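Tags: Game development, Virtual reality, Unity

Last updated: Tuesday, 4.25 pm

Reading time: 2 minutes

Verham adds hand tracking to its VR kitchen game

Verham has released a free update to Kuterov, its cooking game for virtual reality headsets, which lets players use their bare hands in place of controllers. The game was built in Unity by a team led by Sandamali Munshi.

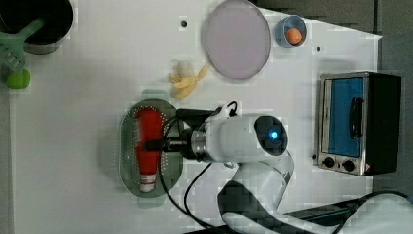 The update changes how the game decides that a player has picked something up. Until now, an object jumped to the hand as soon as the trigger was pressed. The new version waits for the thumb and a finger to close on it, and it treats awkward shapes differently. A long item lying inside a shallow dish, like the red tube in the oval colander, can be taken from above without the hand snagging on the rim. Munshi said the rim problem took most of February to fix.

Kasun Biswas, who wrote the grip code, said soft objects were harder. They squash in the game when held, and early builds let them slip through the fingers. The update uses a simpler shape for the collision check and leaves the squashing to the graphics.
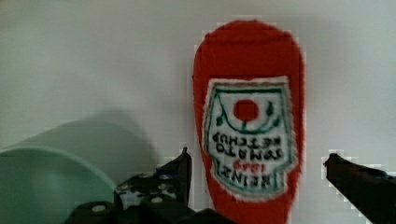 Testing and known problems

The studio tested the feature with more than 500 players. Most complaints were about tracking being lost when one hand passed in front of the other. The game now holds the last known position for a moment before letting go.

Build 1437 is available to download now. Controllers still work and can be switched back on in the settings menu. Two levels, both set in the bakery, do not support bare hands yet.

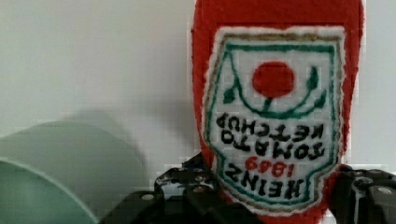
Red felt bottle with a keystone-style label, upside down.

Verham said a fix for the bakery levels would follow in a later update.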